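Notebook > Bench notes > Sourdough and flour trials

February, late morning
By Milošević

Prev entry Next entry Index Tags

Back on the rye starter, and what a morning! The batch I fed with the Turkville stone-ground had climbed past the rubber band before I had my coat off. The Berkley one (same jar size, same shelf, same feed) was barely moving. I had more or less written off the Turkville flour after the gummy loaves last month, so I take that back, at least as far as starters go.

Feeds were 20 g starter, equal weights of flour and tap water after that, stirred until no dry bits showed. Left overnight on the shelf over the radiator. Smell on the Turkville jar is terrific, apples and a bit of yogurt. Berkley smells of wet cardboard and I don't think it has turned the corner yet. Going to give it two more feeds before I say anything rude about it.

Then the big dough. Mixed 2000 g of flour in the Evora tub, half Turkville rye and half plain white, with the water held back a little because the rye gets sticky fast and I always regret it. Folded it three times with wet hands. By the last fold it had that lovely slow wobble and let go of the sides cleanly, which the all-rye mix never does. Divided into 8 and into the tins.

Note on salt: I put it in after the first rest this time. Much easier to work in than I expected, just pinch and turn. Somebody please try it with the salt up front so we have both on paper.

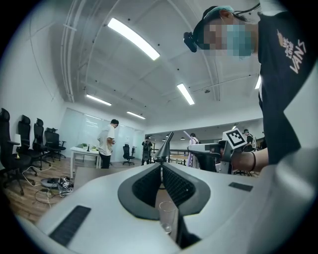 Judging the starter by eye is still the weak spot. We all look at the jars from a different height and we all write down something different, and the thick brown pottery ones hide the bubbles completely. I'd love to switch to something plain and see-through for the small test feeds, and a little clear drinking glass like the one standing between the two gray fingers would do nicely, as the whole side of the dough would be on show. Band around the outside at the starting level, saucer on top. Going to dig a few out of the kitchen cupboard and run the next Berkley feed in them.

Baked the first four tins hot, then turned down once the tops had color. Crust is superb! Crumb a bit tight near the base, so I think they wanted longer in the tins. The other four are having an extra hour now and I keep going over to poke them.

To do: more rye from Turkville (get the coarse one as well), wash the Evora tub before it sets like cement, find the good bread knife. Don't slice the rye until tomorrow, however nice it smells.

Prev entry Next entry Index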